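Roter und grüner Taster, verschiedene Kontaktblöcke, geht das zusammen?

Kiltik_47
August 2022
Hallo in die Runde,
ich räume gerade die Werkstatt meines Schwiegervaters auf und bin dabei an der Schublade mit den Schaltersachen hängengeblieben (wie das eben so geht, man will nur kurz Ordnung machen und sitzt dann den halben Abend davor). Zwei Drucktaster würde ich gern für die Steuerung an unserem Holzspalter verwenden, grün für Ein, rot für Aus. Ein Teil davon habe ich mal auf den Tisch gelegt: 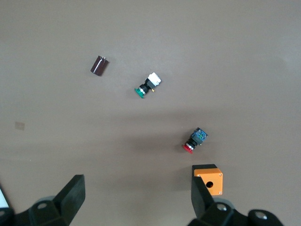

Grüner Taster mit weißem Kontaktblock, roter mit dunkelblauem, links oben das braune Klötzchen

Meine Frage wäre nun, ob die Farbe vom Kontaktblock etwas über Schließer und Öffner verrät. Und was könnte das braune Ding mit dem silbrigen Stift am Ende sein?

Vermeulen
Schöne Sachen! Bei manchen Herstellern ist der Öffner rot und der Schließer grün, aber weiß und dunkelblau sagen mir so gar nichts. Ich würde vom Hersteller ausgehen und beide gleich behandeln.

durnent_14
Da muss ich dir leider widersprechen, lieber Vermeulen. Auf Farben verlasse ich mich seit 20 Jahren nicht mehr, dafür habe ich schon zu viel Gemischtes in der Hand gehabt. Durchgangsprüfer dran, einmal ungedrückt und einmal gedrückt messen, fertig. Für Aus brauchst du einen Öffner, sonst merkst du einen Drahtbruch erst, wenn es zu spät ist.

Vermeulen
Messen soll er ja trotzdem, da sind wir uns einig :-) Beim braunen Klötzchen tippe ich auf eine Klemme oder ein einzelnes Kontaktelement.

durnent_14
Kann sein, vom Foto her würde ich mich da nicht festlegen. Dreh es mal um und schau, ob etwas eingeprägt ist. Und bitte: ein roter Drucktaster ist noch lange kein Not-Halt!

Kiltik_47
Vielen lieben Dank euch beiden! Dann suche ich morgen das Messgerät und melde mich wieder, sobald ich die Werte habe.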